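Chepkoech Kariuki had me laughing before I'd even sat down. She started her jam stall in Clarncombe with 48 jars and a borrowed card table, and last year she sold 3000!

"I burned the first batch," she told me – proudly, I think. "Then I burned the second."

Her secret is patience (and lemon peel). I asked what she'd make next.

"Grape," she said. "Everyone's grandma made it, so everyone has an opinion."

Her stall opens Thursday at 2, and I'll be in line.

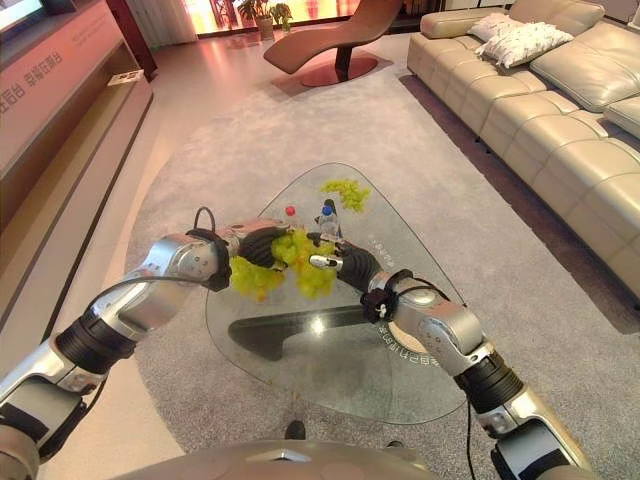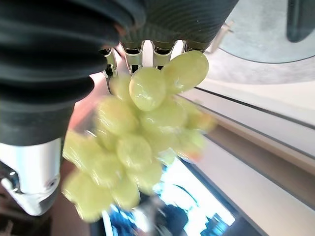
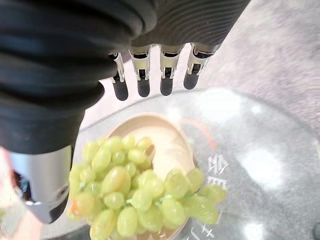
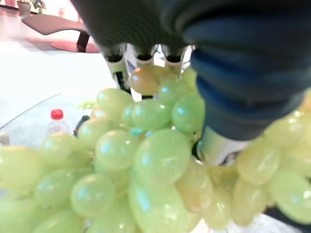 Green grapes in the first, second and last photos. Photos: Thiện Tiêu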